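Unit 6: Grasp Loss Under Arm Motion
Course handout, November

Background

The Drellow bimanual platform was set up to carry light household containers from a table to a taped area on the floor. Control software was Skutix, with the default grip profile. Over one block of 226 transfers, the right hand lost the object 20 times. The left hand was idle and held open throughout.

Fault record

The controller logged code 3903 (grip current below hold threshold) in most of the losses. In the remaining cases no code was raised and the arm completed its path with an empty hand. The second group is the safety concern. A motion that continues after an undetected drop can bring the arm down on the object or on a person reaching for it.

Cause

Grip force was set once, at closure, and not updated. Thin plastic walls yield after contact, so contact force falls while finger position stays constant. The position check passed and the current check was sampled too slowly to catch a short slip.
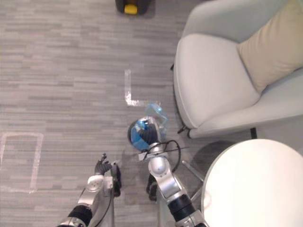 Fig. 6.1. Right hand holding a plastic bottle over the carpet; left hand open. Tape marks on floor.

Corrective steps

1. Sample grip current during the whole transfer.
2. Re-close the fingers if current drops by 30 percent from its value at closure.
3. Stop both arms on code 3903. Do not auto-resume.
4. Keep hands out of the reach area until the stop is confirmed on the console.

Reading: Sisay lab manual, section on hold thresholds. Bring your own log extract to the next session.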